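# The Plallis Repeat

The method allowed 100 demonstrations per object and no more. Upendo Rotich had written that rule in March, before the toothbrush.
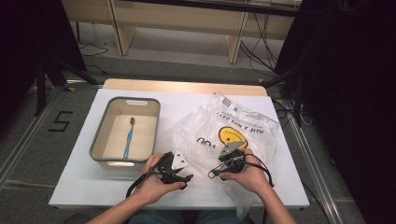 A hundred was too many, in Brian Shirima's view, if the policy had stopped improving at demonstration 13. Upendo asked him which curve he was reading. He was reading the training curve. She sent him the other one.

On held-out starts the policy reached for the toothbrush correctly and closed roughly 10 mm short. The error kept its sign in all 3 runs. She retrained without the wrist channel and it stayed. She retrained with the demonstrations in reverse order and it moved to the far side of the handle.

"Order shouldn't matter," Brian said.

"It's shuffled before training."

"Then what did you reverse?"

She opened the loader. The shuffle took its seed from the first file name, and the first file was her own, recorded with the left gripper before she had calibrated it. She set the seed by hand, excluded the file and queued the run again under the name Urio. Then she changed 100 to 99 in the method section and went to find her coat.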